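The Letters in the Seed Drawer

By Kulsoom Khokhar

18 January 2018

My neighbor keeps her Great War in a seed drawer. It's the sort of long shallow drawer that came out of some hardware store when the store closed, with brass pulls and little paper labels still reading LETTUCE and BEET, and for as long as I've known her it has sat on top of the piano with a lamp on it. I must have set my coffee cup on that drawer fifty times before she told me what was inside.

Her name is Mrs. Bonsu, though it was her late husband's people who knew the man in the drawer, and the man himself was a Hallberg. Elmer Hallberg was twenty-three when he left the family place outside Prandstead in the spring of 1918 and was made, to his great surprise, a driver of mules. He had told the draft board he was good with engines. He wrote home 426 times, if you count the postcards, and his mother kept every scrap of it, and when she died his sister kept it, and so on down to the piano.

I should say right away that Elmer was no hero in the way the old magazines liked their heroes. He never took a trench. He never, as far as I can tell from the letters, fired at anybody. He hauled bread and bandages and once a whole wagonload of left boots, and he hauled them up and down the same miserable road to a village the soldiers called Flunach. I have hunted for it on modern maps and never found it under that spelling. Mrs. Bonsu thinks they heard it wrong and wrote it the way it sounded to boys from farm country, and I expect she's right, because Elmer spells "reconnaissance" four different ways and none of them would pass.

But I spent most of last winter with those letters, at her kitchen table, with her correcting my reading of the handwriting from across the room while she peeled potatoes, and I have come to think that the road to Flunach deserves a few pages.

The road

It was 6 miles long. He mentions that early on and then keeps mentioning it, as you would if you walked it at the head of a pair of mules every night in the rain. They went up after dark because the far end could be seen from the German side, and they came back before light for the same reason, and in between there was a stretch by a brickworks where they weren't supposed to stop for anything at all.

"You would laugh to see me Mother," he wrote in July, "talking to Duchess and Pete the whole way like they was company at supper." Duchess and Pete were the mules. Duchess bit. Pete was steady in shellfire but could not abide geese, and there is a wonderful long letter, five pages in pencil on both sides, concerning a farmyard, a flock of geese and a captain's bedroll, which I won't spoil by shortening it. Mrs. Bonsu reads it aloud every Thanksgiving.

What I had never understood before, and I've read my fair share about that war, is how much of it was carrying. We think about the men in the line, and of course we should. Behind every one of them, though, there was a string of other men stretching back to the coast, and each of those had hold of a sack or a crate or a bridle. Elmer's company kept a tally board, and he copied the figure down for his father, who liked that kind of thing: 3,019 loads between their first night on the road and the last day of September. He was very proud of it. He underlined it twice and then apologized for bragging.

His father, I gather, never answered a letter in his life. His mother did the writing. We only have her side of things by way of Elmer's replies, so we know that she asked about his feet, that the red cow had calved, that somebody called Arnie had gone and bought an automobile and put it in the creek. I found I missed her. I'd have given a good deal for even one page in her hand.

The ones he didn't send

There's a gap in August. For nineteen days the seed drawer has nothing, and then comes a postcard that says only that he is well and will write properly soon. He did write properly, but he didn't mail it. The pages came home folded in the back of his pay book, and the family seems to have understood that they weren't for passing around, as they were tied up separately, in what looks like a bootlace, and filed under ONION.

Mrs. Bonsu thought about it for some weeks before she let me see those. She made us both a pot of tea first and turned off the radio.

I won't quote much. They had been caught by the brickworks. A wagon ahead of his was hit, and the one ahead of that, and Elmer, who was not supposed to stop for anything, stopped. He cut the traces on two teams and got a man named Lyle into a ditch and sat there with him till it started to get light. "I told him all about the geese," he wrote. "I told it as long as I could make it." Lyle is not mentioned again in any of the letters, mailed or unmailed, and neither is Pete.

What struck me, reading it with the tea going cold, was how quickly he went back to the calves and the weather. The very next letter that his mother got is all about a pie. Some French lady with a kitchen still standing had made plum pie for four of them and wouldn't take money, so they fixed her pump. He draws the pump, quite badly, with arrows. He had finally got his hands on some machinery, and you can feel how happy it made him.

I used to think letters like the pie letter were a kind of fibbing, done to spare the folks at home. I'm less sure now. I think he really did want to talk about the pump. He'd had two weeks of the other thing, and he was a young man who had fixed a pump and been fed pie, and that was true as well.
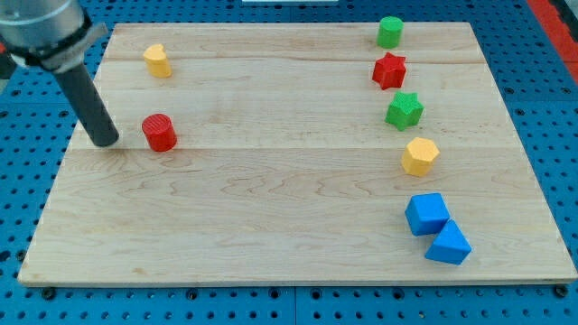
Getting home

The armistice reached Elmer's company at lunch. He says there was some cheering, and a fellow played a cornet, and then they had to go up the road again that same night because the men at the other end still needed to eat. They went up with the lanterns lit. Of all the sentences in the drawer, I believe the one about the lanterns is Mrs. Bonsu's favorite. "We could see each other," he wrote, "and I did not know till then that Carl had a red beard."

He didn't get a ship until the following summer. There were months of mud and waiting and baseball, and he got so bored that he took up whittling and made a complete set of checkers, one man short, so that they played with a button. The letters get crabby. He is short with his mother over a sweater, and then sends a very sorry postcard the next day. He had the flu and got over it. He sold Duchess, or rather the Army did, at an auction in a market square, and he stood at the back to see who bought her. It was an old farmer with a good clean coat and a boy along with him. Elmer went up and tried to explain to them, with no French to speak of, that she bit. The boy held up his thumb, already bandaged in a handkerchief.

Back in Prandstead he opened a repair shop, first for wagons and then for cars, and he ran it for forty years. People there who are old enough remember him as a quiet man with a pencil behind his ear. He'd let you owe him. He married a schoolteacher, and they had no children, and he kept a mule out back long after there was any use for one. Mrs. Bonsu's husband swept floors for him as a boy and got the drawer when Elmer's sister passed, because he was the only one who had ever asked about it.

He did not talk about France. Her husband tried him once, over sandwiches, when he was twelve and war mad. Elmer chewed for a good while and then told him the one about the geese.

What to do with a drawer

I get asked about this a great deal, since I write these pieces, and I know a lot of you have a drawer of your own, or a hatbox or a cigar tin. So let me pass along the little I've learned, most of it from doing things wrong.

Take out the paper clips, gently, as they rust. Leave the letters in whatever order you found them until you've written that order down, because somebody may have had a reason for it. (If I'd tidied ONION in with the rest I would have missed the whole point of it.) Use a pencil for your notes, never a pen. Don't laminate anything, please, no matter what your brother-in-law says. Keep the envelopes, since the postmark will often tell you what the censor wouldn't allow the writer to.

And read them out loud, to someone. Elmer spelled by ear, and half of what I couldn't make out on the page came perfectly clear as soon as Mrs. Bonsu said it in the voice of her in-laws. "Sivver" was a shiver. "Mam sell" took us most of an afternoon.

If you have nobody to read to, the library in Prandstead holds a letters evening through the winter, and the next is in February, in the upstairs room, with coffee. You can bring a whole trunkful or a single postcard. Mrs. Bonsu will be there with the drawer on her lap, as she won't put it in the trunk of a car, and she has promised to do the geese.

She's still deciding about ONION. Her granddaughter thinks the unmailed pages ought to be copied and sent to Lyle's family, supposing there is one and we could find them, with only a first name and a state to go on. I've written to a few places. One wrote back to say that they had seven Lyles.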